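Workshop notes > Kullilgate > Table and kitchen bits > Chopstick pot

Last updated 2026-03-06

Draining pot, third go. Want something to stand the chopsticks in after washing so they stop rolling off the draining board. Lefteris Katsaros gave me a tall metal tin to try last time but it rang like a bell and the rim marked the wood, so back to plastic.

Washed the lot in warm water with a drop of Brillow, wiped them, left them on a tea towel for 45 minutes. Two of the older pairs have gone furry at the tips. Rubbed those down with 400 paper, dry, along the grain, then a thin wipe of oil. Left 60 minutes and wiped again. Better, still not smooth. Would try a finer paper if there was any in the drawer.

Tipping test: filled the pot a bit at a time and nudged it with a knuckle. With only a pair in, they lean to one side and the pot slides before it tips. With the whole bundle in it is steadier. The wider foot helps. Poured in roughly 4 cm of rice as ballast for one try and it was solid, but the rice sticks to damp wood, so tipped it out again.

The checked cover stays on the table for now. It wipes clean, but pale sticks are hard to spot on the cream squares.

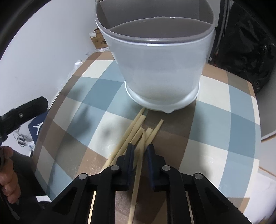 White pot and six chopsticks, table with the checked cover.

To do: ask at Sarantis for a pot with holes in the bottom. Try dry gravel in a bag for weight. Go over the furry pairs again in April and bin them if they lift.

Comments

Hitetti: Glass marbles work for ballast and you can rinse them. I have a jar you can have.

L. Katsaros: Can I have the tin back please, if it is not wanted.

Hitetti: Tips up or tips down when they are draining? We always do tips up.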